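Teaching by hand

The robot lab at Mandent is on the ground floor of a former printing works, behind a door that sticks when it rains. On a February morning the heating has only just come on and the person at the controls is wearing fingerless gloves. She has been opening and closing the same small door for most of an hour.

Mandent builds teaching software for robot arms. Its customers want machines that can do ordinary household and kitchen jobs, and those jobs are hard to write down as a program. Opening a cupboard sounds like one action. Written out for a machine it becomes a long string of positions, forces and angles, and it all has to be done again when the cupboard is moved a few centimetres to the left. So the staff show the robot what to do, many times over, and leave the software to work out what the showings have in common.

There are two ways of doing the showing. In the first, someone takes hold of the arm and moves it. The motors go slack enough to be pushed, the joints record where they have been, and a pedal on the floor starts and stops the recording. Most people pick this up within 15 minutes. The drawback is that the person's own hands and sleeves end up in the camera's view, and the software can learn to expect them.

The second way is remote control. The operator stands back from the table with a hand controller, and the arm copies the movement of her wrist. A trigger closes the fingers. It is slower to learn, and new operators tend to hold their breath and grip too hard. After a week or so they stop thinking about the controller. Mandent now does most of its recording this way.

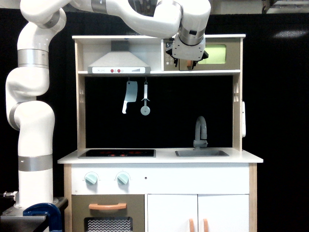
A good set of demonstrations is one with the right amount of variety in it. If every attempt is the same, the robot learns a single path and fails when anything changes. If the attempts are too different, it learns a sort of average that may not work at all. Play kitchens are useful for finding the balance, as they are light, cheap to replace and full of things to pull, turn and lift. The microwave on the upper shelf has an orange handle, and an operator can come at a handle like that from straight in front or from a little to one side. The two green knobs under the counter call for a different skill, a grip and a turn of the wrist, and the cleaver and pizza cutter have to come off their hooks without being knocked to the floor. Each is treated as a separate task with its own set of recordings.

The usual target is 200 good demonstrations for a task. Harder ones get 500. An operator can record around 45 in a morning before her attention starts to go, and the lab makes everyone stop for lunch whether they want to or not. Tired people make small corrections without noticing, a nudge here and a second try there, and all of it goes into the data.

What to do about mistakes is a matter of some argument. Trujillo, a smaller company that shares the building, throws away any attempt with a fumble in it. Mandent used to do the same. It then found that its robots had no idea what to do after missing a handle, and would carry on pulling at the air. Operators are now asked to miss on purpose now and then, back off, and try again. These attempts are labelled and kept in a folder of their own.

The recordings are checked in the afternoon with a program called Flilier, which plays the video beside a graph of the joint movements. Checking is dull work. The reviewer looks for jumps in the graph, lost video and attempts that ended before the job was done. Anything doubtful goes back to the person who recorded it, who usually remembers what went wrong.

Training runs overnight on rented machines, through a service named Astard. In the morning the new model is loaded and the robot is left to try the task by itself, with somebody standing by the stop button. The first few attempts are watched closely. Some look oddly familiar — one operator always paused just before closing the fingers, and for a while the robot did too.

She has since been asked to pause less. The door recordings are due to finish at the end of the month, and the knobs are next on the list.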